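Kinesthetic teaching

Kinesthetic teaching, also called lead-through or hand guiding, is a way of showing a robot a task by taking hold of its arm and moving it. The joints are set to go slack, the person supplies the skill, and the robot keeps a record of both the skill and the hesitation.

Remote control, or teleoperation, spares the teacher's back and keeps hands out of the camera view. Pushing tasks are a common first exercise. Garba Danladi's course notes for the Lenlow workshop ask for 300 demonstrations of sliding small blocks with a single rod, a job most toddlers master unpaid. Of the 657 recorded by February, 18 were discarded as "artistic."
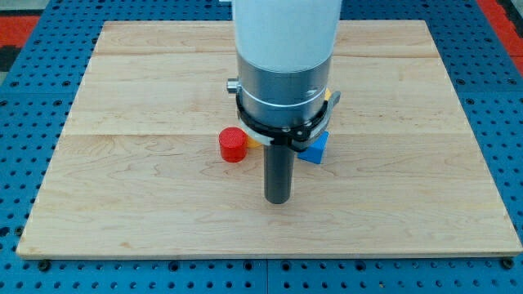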